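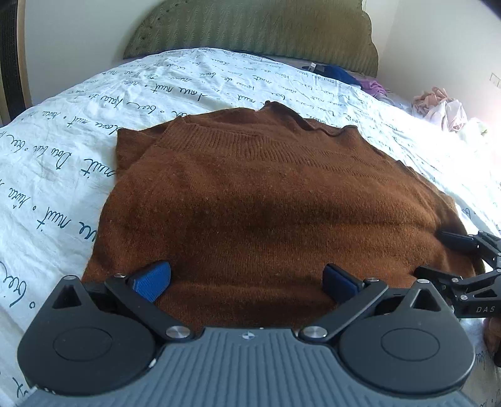
Figure 2. Knitted sweater spread on a white sheet, with the broad ribbed band across the upper part of the garment.

3.2 Garment selection and measurement

Ribbed sections behave differently from the plain knit next to them, and the two were treated as separate zones throughout the study (Fig. 2). A rib draws in across its width when relaxed and opens under a small load, so a single width reading for the whole garment says little about wear. Earlier work by Egger and Ramadan used one reading per garment and reported shrinkage values that could not be reproduced in our laboratory.

Wear records were taken from the Radeo household survey, which holds 3,544 entries on knitwear kept in regular use. Entries without a fiber label were dropped. From the remainder we drew 18 sweaters, all machine knitted and all washed at home by their owners before they reached us. Owners filled in a short form on washing habits, drying method and storage. Answers on storage were often incomplete and are not used in the analysis.

Each garment was conditioned flat for 4 hours before measurement. Rib width was read at rest and again under a light hanging load, and the difference was divided by the resting width to give the recovery index R. Plain knit was measured along the wales only. Folded edges were opened by hand and left to settle, as pulling them straight raised the resting width and lowered R.

Pilling was graded separately by Strebel and Gisler against the Takico reference cards. Where the two grades differed, the lower one was kept. Fuzzy yarns were difficult to grade because raised fibers hide small pills, and for these garments the surface was brushed once in the direction of the wales before grading.

The wash cycle used in the second stage follows Prajapati, with the spin speed reduced. Garments were dried flat on mesh racks and measured again after the same conditioning period. Results for R before and after washing are given in Section 4, with fiber blend as the grouping variable.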